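Wednesday, June 4, 2025

Back on the swab stability work for the Hemeo self-collection kit. Main question is still whether samples from male patients hold up as well as the others when they sit in the mailer over a weekend. The clinic at Bisedstead sends us both kinds now, so we can finally compare.

Logged the new shipment this morning. Total on the sheet is 2,039 samples, of which 1,810 have a complete intake form. The rest are missing either the collection time or the clinic code. Ingegerd Solberg is writing to Bisedstead for the missing fields. Until she hears back, leave those tubes in the lower freezer and don't run them.

Two tubes had labels that wouldn't scan. I typed the numbers in by hand and put my initials next to them on the sheet.

Extraction went on the Andrade columns again, same lot as in April. Blanks were clean. The positive control came up a bit later than I'd like but inside the limit. If it drifts again tomorrow I'll open a fresh aliquot.
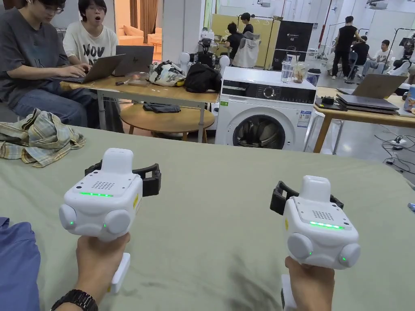 Grippers over the green cloth, one in each hand.

Checked the Nistden buffer against the old one. No difference I can see in yield for the urine samples. For the swabs the old buffer may be slightly better, though the plate had a bad corner (bottom right, evaporation, seal not pressed down properly) and I don't want to say more until it's repeated. Repeat is set up on plate 2.

Ingegerd asked whether the clinic leaflet should give men a separate set of collection steps. At the moment it is one page for everyone and the drawings only suit half the readers. I think yes, but the wording has to go through the clinic first. Sent her my marked-up copy.

To do:

- repeat buffer plate, new seals
- move the April extracts to the long-term box
- order more mailers, medium size
- ask Bisedstead what time the Friday pickup leaves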